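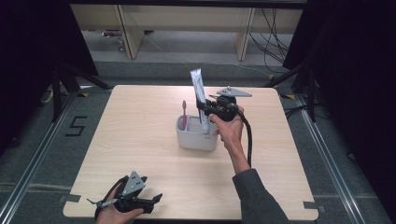

A pink toothbrush standing in a light grey holder, and a tube of toothpaste held just above it.

Mendora Lantern and Music Festival: programme data

README for the data folder, version 7

What is in this folder

The folder contains the programme of the Mendora Lantern and Music Festival in the form of tables. The festival takes place every June in the old port quarter of Trurnia. The printed programme is a nice booklet, but it is difficult to search, and many people asked for a version which they can sort, filter or put in their own calendar. So I typed the booklets into tables, one edition after another, and I corrected them with the daily sheets that hang at the entrance of each venue.

The data cover seven editions of the festival. The latest edition has 67 entries. An entry is one thing that a visitor can attend: a concert, a dance evening, a lantern workshop, a food tasting, a procession. The market stalls are not entries, as they are open the whole time and nobody announces them one by one.

Files

events.csv
The main table. One line for each entry in the programme, all editions together.

venues.csv
The stages, halls and streets where the entries take place, with the short code that is used in the main table.

performers.csv
Bands, choirs, dance groups and theatre companies. Solo musicians are listed only by the type of music they play. Their names are not in the data.

changes.csv
Everything that was moved, shortened or cancelled after the booklet was printed.

notes.txt
Small remarks that did not fit in any column. Please read it before you use the two oldest editions.

All tables are saved as UTF-8 with a comma between the fields. If a field has a comma inside, the field stands in double quotes. Some spreadsheet programs open the files with strange letters in the place names. In that case use the import menu and choose UTF-8 there.

Columns of events.csv

event_id
A short code made from the edition and a running number. It does not change between versions of the data. If an entry is removed, its code is not given to another one.

edition
The number of the edition, counted from the first one in this folder. The festival itself is older, but I do not have the booklets from the earlier years.

day_order
First day, second day and so on. I preferred this to the calendar date, as it makes it easier to compare one year with another.

start_time and end_time
Local time, 24-hour clock. An entry that begins in the evening and ends after midnight belongs to the day on which it began. The booklet often gives no end for the dance evenings. The field is then empty, and it should be read as "not announced".

title
The title as printed in the English part of the booklet. Spelling mistakes in the booklet were kept if they appear in the title of a show, and corrected if they appear in a common word such as "wokshop".

kind
One of these words: concert, dance, theatre, workshop, food, procession, talk, children. An entry has only one kind. A concert for children is "children", and a talk with a tasting is "food". I know that this is a matter of taste.

venue_code
Leads to venues.csv.

performer_code
Leads to performers.csv. It is empty for most workshops and for all food entries.

ticket
Free, paid or reserve. "Reserve" means that there is nothing to pay but you must collect a place card beforehand at the information tent.

rain_plan
What the booklet says will happen in bad weather: moved, stays or cancelled. The column exists only for the later editions. Before that the booklet did not mention rain at all.

Venues

The festival uses the quay and the streets directly behind it. For readers who do not know Trurnia, the important ones are these.

Kuroda Stage is the large open-air stage at the end of the quay. Most evening concerts are there. The ground is cobbled and slopes towards the water, so people who bring folding chairs usually sit on the upper side.

Palau Hall is the indoor venue, with a balcony and a small café in the entrance. When the rain plan says "moved", it is nearly always to Palau Hall. Please note that in the third edition the hall was closed for work on the roof, and the indoor concerts were held in the school gymnasium. The gymnasium has its own code and should not be merged with the hall.

The Fish Steps are used for choirs and for the storytelling in the late afternoon. There is no stage, the singers stand on the steps and the listeners stand below.

Net Lane is where the lantern workshops are given, in the open sheds. In the older booklets it is sometimes called "the lane of the nets". I changed this to Net Lane everywhere.

The procession has the code ROUTE. It begins at the Fish Steps, follows the quay and ends in front of Kuroda Stage. In the fifth edition it went in the opposite direction. The table does not show this, but there is a remark in notes.txt.

How the data were made

I typed each booklet by hand, edition by edition, and read it again on another day against the paper. The daily sheets were then compared with the table. Where the sheet and the booklet said different things, the sheet was taken as right, and the old value was written in changes.csv. This is the rule for times, venues and cancellations. For titles it is the opposite: the booklet is taken as right, as the sheets are often shortened to fit the paper.

For two of the editions the daily sheets are incomplete. The missing ones are from the last day of each. For these days the table shows only what was planned. Perhaps everything happened in this way, perhaps not.

I did not use the posters. They are beautiful – the one with the blue heron is still in many shop windows – but they are printed very early and the times on them are often wrong.

Known problems

The same group may appear under two codes in performers.csv. Several dance groups changed their name slightly from year to year, and I merged them only when the booklet itself said that it was the same group. If you count groups, your number will be a little too high.

The children's entries are too few in the first edition of the data. The booklet of that year had a loose extra page for families, and my copy has lost it.

The food entries do not say what was served. This was a question I received more than once. The booklet only gives titles such as "Tastes of the harbour", and I did not want to add dishes from memory, even if I remember the smoked mackerel very well.

The column "ticket" tells nothing about the price. Prices were different for residents, students and groups, and they were printed in a table which had so many footnotes that I gave up.

The start times of the procession should be used with care. The time in the booklet is the time when the people gather. The lanterns usually leave when it is dark enough.

What you can use the data for

You can make a calendar, a map or a list for your own visit. A teacher in Trurnia used an earlier version for a lesson on tables, and this worked well, as the pupils knew the places. It is also good for seeing how the programme has changed, for example how the workshops spread from one afternoon to the whole festival.

The data are not suitable for judging how popular an entry was. There are no visitor numbers in any file. The size of the venue does not help either: the storytelling on the Fish Steps can be very full, and Palau Hall can be half empty on a warm evening.

Please do not use the tables to find your way to the next edition. For the coming festival only the official booklet and the sheets at the entrances are valid.

Changes in version 7

The newest edition was added to all tables.

The rain_plan column is now written in small letters only. Before, it was a mixture.

The gymnasium received its own venue code, as explained above.

Three empty lines at the end of performers.csv were removed.

The midnight concert on Kuroda Stage was listed one day too late in the fourth edition. It is now on the day when it began, like all others.

Use and corrections

The tables may be copied, changed and published again, also in a commercial guide, if you say that they come from the Mendora programme data and give the version. The texts in the booklets are not part of this permission. Only titles, times and places are taken over here.

If you find a mistake, please send the event_id, the wrong value and the right one, and tell me where you have seen the right one. A photograph of a daily sheet is the best proof. I am especially interested in sheets from the last days of the two incomplete editions, and in the lost family page. Corrections are collected until the autumn and go into the next version together.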